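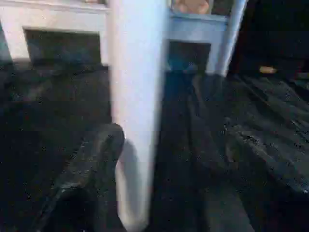
¿Por qué una estantería que aguantaba bien los libros el primer año aparece combada el tercero, con los mismos libros encima? Por fluencia: el tablero sigue deformándose bajo una carga constante aunque la tensión quede muy por debajo de la de rotura.

Abro hilo sobre flecha diferida en baldas, que es un tema que casi todos los catálogos resuelven con una sola cifra de carga máxima.

La flecha instantánea de una balda biapoyada con carga uniforme crece con la cuarta potencia de la luz. Duplicar la distancia entre apoyos multiplica la flecha por dieciséis. Duplicar el grosor la divide por ocho. Casi siempre sale más barato acortar la luz.

A esa flecha inicial hay que sumarle la diferida. En madera maciza de interior seco el Eurocódigo 5 da un coeficiente kdef de 0,6. En tablero de partículas los valores son bastante más altos: la flecha final puede ser más del triple de la inicial.

La humedad empeora las cosas, sobre todo si cambia. Los ciclos de seco a húmedo bajo carga aceleran la deformación (efecto mecanosortivo). Un trastero ventilado es peor sitio que un salón con calefacción estable.

Caso propio. Balda Prudex de aglomerado, luz de 113 cm, apoyada en los extremos, cargada con tomos de revista encuadernada. La monté en enero y medí en el centro con regla recta y galgas. Flecha al cargar: 2 mm. La última lectura ya se ve sin galgas.

Erick Obura me preguntaba si dándole la vuelta se arregla. Recupera una parte y luego vuelve a bajar, ahora hacia el otro lado. La componente viscosa no se recupera. Se gana tiempo, eso sí.

Fijar la balda al fondo con tornillos cada 35 cm funciona mejor, siempre que el fondo sea rígido y no una lámina grapada. Un listón frontal de canto también: 4 cm de altura aportan más rigidez que añadir otro tablero igual encima sin encolar.

Sobre encolar: dos tableros sueltos de igual grosor suman rigideces, es decir, el doble. Encolados en toda la superficie trabajan como una sola pieza – ocho veces la de uno. La cola blanca corriente basta si se prensa bien.

Sarla Mathur apunta que el modelo alto de Jarnent, el de 208 cm, lleva un montante intermedio. Correcto, y por eso sus baldas apenas se mueven. El montante reduce la luz a la mitad. Quien lo quite para meter una tele debería recalcular.

Criterio que uso yo: flecha final, con fluencia incluida, no mayor que L/200. Por debajo de eso el ojo no suele protestar. Para vitrinas con puertas ajustadas, L/300.

Me piden la hoja de cálculo. Falta meter los herrajes de esquina – ahora mismo supone apoyo simple, lo que queda del lado de la seguridad. La subo cuando Musyoka Okoth termine de revisar las unidades.

Última actualización: abril de 2019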